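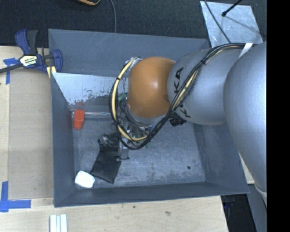
Handout 4: Mounting the bin and dressing the cables

The picking cell in the shared workshop is built around an arm bought secondhand, so most of the work left to us is in the things around it: the table, the bin, the hoses and the program. Today's notes cover the bin and the cables. The bin has to stay put when the gripper touches a wall, and it has to go back to the same spot after someone moves it. We use a bar clamp on the far left corner of the bin and blue tape on the table to mark positions. The cable bundle runs down over the arm and loops around the orange joint, with small black ties holding the pale yellow hose to the dark cables. Look at how much slack is in that loop before you change anything.

1. Bin position

Set the bin down with the arm parked. Tighten the clamp by hand only. A plastic bin wall bends if you lean on the clamp, and the corner you taught is then no longer where you taught it. Check the corner with the pointer tool before the first run of the session. If it is off by more than 4 mm, teach it again and write the new values in the log.

2. Cable slack

Turn the wrist slowly to both ends of its travel with the speed turned down. One person holds the pendant and one watches the loop. You are looking for two things:

- the loop pulling tight at a tie
- the loop hanging low enough to catch the bin wall

Move one tie at a time and repeat the full turn. Do not pull ties down hard on an air hose – a pinched hose gives a slow gripper, and people then spend an evening in the code looking for the fault.

3. Test objects

Use things of different shape and finish. Flat, floppy items and shiny items give the most trouble, so keep a few of each in the set. Drop them in without arranging them. Scuffs on the bin floor are fine, but wipe off dust and tape residue.

4. Logging

The Duvska script writes one line per attempt and starts a new file after 1,024 lines. Our December file stopped at 987 when the laptop went to sleep. Turn sleep off.

Exercise: run the wrist test in section 2 with the gripper inside the bin and again with it above the bin. Note the joint angle where the loop first touches anything.

Oksana Lysenko
24 January 2023

Filed under: Workshop course / Robot cell / Handouts

Comments (3)

maksym_t
Does the pointer tool stay in the drawer with the pendant? Could not find it last time.

Oksana Lysenko
Top drawer, in the tin.

rheld
We had the same sleep problem on the Stelberg table – it was the power profile, check that too.

Related
Handout 3: Leveling the table
Handout 5: Teaching pick points
Roledano gripper fingers: filing and fitting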